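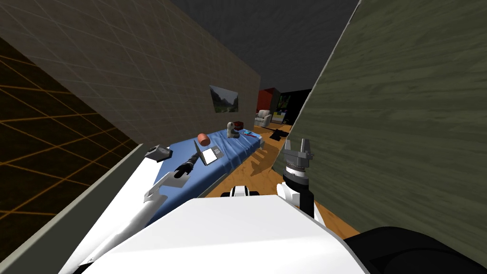 Teston Household Inventories: data card

Summary

The Teston Household Inventories are a set of transcribed lists of domestic goods drawn up in the parish of Teston and its neighbouring farms. Each list records the contents of a dwelling, room by room, as written down by a clerk or valuer when the property changed hands. The collection was prepared for historians of the home, for local schools and for anyone studying the everyday words once used for furniture, bedding and kitchen ware.

This card describes release two. It replaces the shorter note issued with the first release.

Contents of the release

inventories.csv: one row for each inventory, with the shelf mark, the name of the farm or house, the occupation of the householder where given, and the condition of the original.

items.csv: one row for each entry in an inventory, in the order in which the clerk wrote it.

rooms.csv: the room headings as written, with a modern equivalent.

glossary.txt: short definitions of words that are no longer in common use.

The latest inventory in the set belongs to 1906. The release holds 69 inventories in all. Some are single sheets; the longest, for Zavetti House, fills a bound notebook and includes the contents of the dairy and both lofts.

Source material

The originals are held in the Teston parish chest and in two private collections, whose owners have agreed to the publication of the transcriptions but not of page scans. Requests to consult the originals should be made in writing to the project office.

Transcription

Transcription was carried out by Adhiambo Mabula and Cheng-en Sin, working separately from the same pages. Their two versions were then compared line by line, and differences were settled by So-ying Huang. Where no agreement could be reached, both readings are given in the field reading_alt.

Spelling has been kept as found. Abbreviations have been expanded in the field text_full and left as written in the field text_orig. Struck-out entries are included and marked with the letter S. Sums of money are given in pounds, shillings and pence, in three separate columns, and have not been converted.

Room headings

Clerks did not use room names in a consistent way. The word "parlour" may refer to a sitting room or to a ground-floor bedroom, and "chamber" is used for almost any upstairs room. The modern equivalents in rooms.csv were assigned by Hsiu-ying Wei from the goods listed under each heading. A heading followed by a bedstead, a bolster and a pair of blankets has been treated as a bedroom, whatever the clerk called it. Readers who disagree with this method may ignore the field room_modern without loss to the rest of the data.
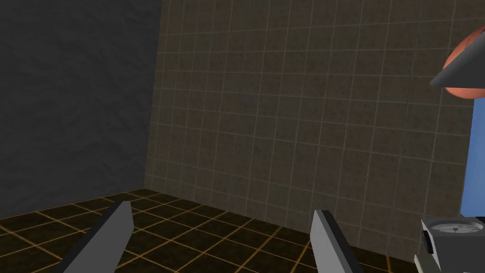 A further difficulty arises with passages and landings. Many clerks listed the goods found there under the nearest room, and it is seldom possible to separate them afterwards. Such entries have been left where they stand. Cellars and outhouses are listed under their own headings in most cases, though the brewhouse at Zavetti House appears twice, with different contents, and both lists have been kept.

Known limitations

Poorer households are under-represented. Few cottages were valued, and the lists that survive for them often give a single total for "sundry goods".

Clothing is recorded only now and then. Its absence from a list should not be taken to mean that there was none in the house.

Valuations were made for the purpose of sale or inheritance and may be lower than the price of the same goods when new.

Roughly 50 entries remain unread owing to damp or torn edges. They are marked with a question mark in the field text_orig.

File format

All files are plain text in UTF-8. Fields are separated by commas and text fields are enclosed in double quotation marks. The files have been checked with the Tokex table checker, version as supplied with the release. Long entries have been cut at 1000 characters in items.csv, and the remainder is given in the field text_cont.

Terms of use

The transcriptions may be copied, shared and adapted for any purpose, provided that the Teston Household Inventories are named as the source. The glossary was written by Feng-yi Yu and should be credited separately when quoted at length.

Corrections

Corrections are welcome and should state the shelf mark, the line number and the proposed reading. They are reviewed each October and entered in the file changes.txt with the name of the person who sent them, unless they ask for it to be left out.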